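Search this site Search

Slow shelves and a long walk to Pisbridge

28 April 2018

Woke up with a plan to do nothing and then did rather a lot, so this one's a bit of a ramble. I've had statues on the brain all week.

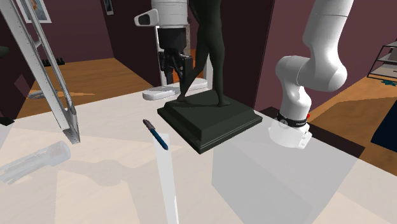

Morning

Coffee, toast, and then the budget notebook, which I'd been dodging since the trip to Drunach. The damage was $362 – not terrible for three nights, though I could have skipped the second bakery. (I could not have skipped the first bakery.) I wrote it all down, closed the notebook and felt very grown up for a good ten minutes.

Then I tackled the bookcase. I own far too many travel guides to places I've never been, and a whole stack of them went into bags for the Shevchuk bookstore, where they give you store credit and don't make a face at your coffee rings. I kept the one on garden sculpture even though the spine's gone. My grandmother used to read me the captions out of it like bedtime stories!

Afternoon

Walked to Pisbridge the long way, by the canal. My phone claims 13 thousand steps and my left heel believes it. Everything's late this year, the lilacs are still tight little fists, but somebody had tulips out in an old bathtub and they were glorious. I ate my sandwich on the steps by the war memorial and got to thinking how much of a statue is really just legs and a block of stone to stand them on. You hardly ever get a look at the face from down there. I must have walked past that memorial a hundred times and I couldn't tell you if he has a beard.

So I backed up across the grass to check. Mustache!

Traded the guides for $9 in credit and spent every cent of it on a cookbook all about soup. I know, I know.

Evening

Tried the leek one. Too much nutmeg, my own fault, the lid came off the jar. Had two bowls anyway and watched half of a movie about a lighthouse before my eyes gave up.

Still need to call Flondeo about the washing machine, which has started walking across the floor again during the spin. Also buy bandages for the heel, and maybe look into new shoes before September's trip, if there is one.

4 comments
Share this post 9

Recent entries
Three nights in Drunach
The great sock sort
Rain, rain and a lemon cake
What I'm reading this spring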